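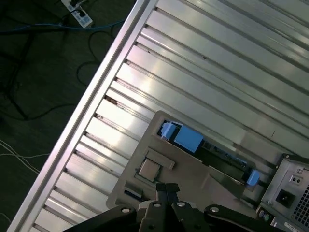

Horotden Repair and Reuse Workshop
Minutes of the October members' meeting

Present: nine members. Apologies were received from two others. The meeting opened at 7:10 p.m. in the back room.

1. Minutes of the last meeting
Accepted with one correction. The item on the label printer should have said that it was returned to the supplier, not repaired.

2. Computer take-apart bench
The group running the bench reported on the desktop computers received from the Tivosura office clearance. The delivery was 129 machines. By the end of last week 60 had been taken apart and sorted. The rest are stacked in the store along the back wall and are blocking the second set of shelves.

Most of the cases use plastic latches to hold the drives, so little screwdriver work is needed for that part. Several latches have been snapped by people pulling on the drive before the latch was fully open. It was agreed to put one finished chassis aside as a sample for new members to practice on.

Power supplies are to come out whole and stay whole. No one is to open the housing, whatever their experience. This was already in the bench rules but the sheet had fallen down behind the cabinet. A new copy will go up by the door.

There was a long discussion about drives. Some members would like to wipe and reuse the larger ones. Others pointed out that the letter from Tivosura asks for all drives to be destroyed. Agreed: all drives from this delivery go in the locked box and are sent for shredding. Reuse can be looked at again for other donations if the donor agrees in writing.

Action: bench group to write to Tivosura with the running total of drives.

3. Work table
The aluminum profile table has been in use since the summer. Members like it for the weight it will take and for being able to bolt a vise or a lamp anywhere along the slots. Complaints were that small screws roll into the grooves and that dirt collects there, mostly near the rail. The shop vacuum with the narrow nozzle gets most of it out. A stiff brush was also suggested.

One member asked for a rubber mat over the whole top. This was not supported, as it would cover the slots. Two smaller mats will be bought instead and tried for a month.

Action: buy two mats, up to $60 in total.

4. Cables on the floor
Raised by the evening group. Power and network cables are lying loose on the floor beside the table, and some run underneath it. One member caught a foot in them last month and pulled out a plug – no injury, but a test had to be started again.

Options discussed were a floor cover strip, hooks under the table edge, or moving the power strip up off the floor and fixing it to the table frame. The last was preferred. The bench group will check that the lead is long enough to reach the wall socket without an extension. The network cable will be rerouted along the wall. Cables that are not connected to anything are to be coiled and put in the gray bin.

Action: bench group, before the next meeting.

5. Scrap prices
Quotes were received from Queiroz and from Jurska. Queiroz pays more for circuit boards but will only collect full pallets. Jurska takes mixed loads and collects every 4 weeks. Given the lack of space in the store, the meeting voted to use Jurska for this delivery. Seven in favor, one against, one abstaining. The member against asked for it to be noted that the boards should be kept separate all the same, in case the arrangement changes. Agreed.

6. Any other business
The heater in the back room is making a noise again. The landlord has been told.

The key to the store was missing for two days and was found in the coffee tin. Please hang it on the hook.

The meeting closed at 8:35 p.m. The next meeting will be in November, same room, same time.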